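Open day at Orkorura

Posted December 2022

I finally made it to the open day at Orkorura. I had missed the one in March because of work, and Rhea Villanueva had been telling me to go ever since. She does their scheduling and put my name on the list for the afternoon group. There were 21 of us, mostly local people plus a few students.

The building is on Macapagal, behind the tile warehouse. Parking is on the street and there isn't much of it, so I ended up walking two blocks. You sign in at a desk, get a sticker, and wait by the coat rack until your group is called.

The first stop was the Edo room, where they have an arm on a table sorting small parts into trays. It was fine. I have seen that kind of thing before and so had most of the group. The arm stopped once while we watched and a technician restarted it from a laptop. He didn't make a fuss over it and went on talking about suction cups.

The part I had come for was the household room. The project is called Stelitetti, and the idea is to teach a robot ordinary chores by having people do them first with a gripper in hand. Each person works with the same kind of fingers the robot has, and the recordings go into training. They work on kitchens, laundry and beds. Beds are the hardest, according to Rhea, and after trying it I believe her. Cloth never sits the same way twice.

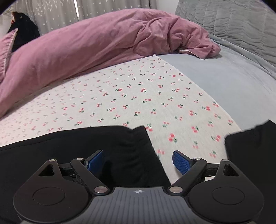
The gripper over the cherry-print sheet, with the pink duvet still in a heap behind it.

We each got a short turn. The blue finger pads have a fine texture on them, and I expected them to slip on bedding, but my first grab held. What I got wrong was how much cloth I picked up. I went for the duvet and came away with a fold of the sheet as well. The woman running the session told me to come in lower and slower, and to look at the pads and forget about my wrist. My second try was better. I pulled one corner of the duvet most of the way across before I lost it.

You also have to keep the gripper pointed at whatever you are doing the entire time, which feels odd when you are used to making a bed without looking. My arm was tired after around 2 minutes. The people who do this for work take a break between beds, and I can see why.

Someone asked when there would be a robot that could do the whole job. The answer was that they don't give dates. At the moment theirs can straighten a flat sheet on a good day, and a duvet is still a problem — pillows go better. I liked that they just said so.

After that there was coffee and a table of leaflets. I talked with a retired nurse who had made thousands of hospital beds and had strong opinions about corners. She thought they should be recording her.

If you want to go, get on the list early and wear short sleeves, because the room is warm. The next open day hasn't been set yet. Rhea says she'll let me know, and I'll put the date up here when she does.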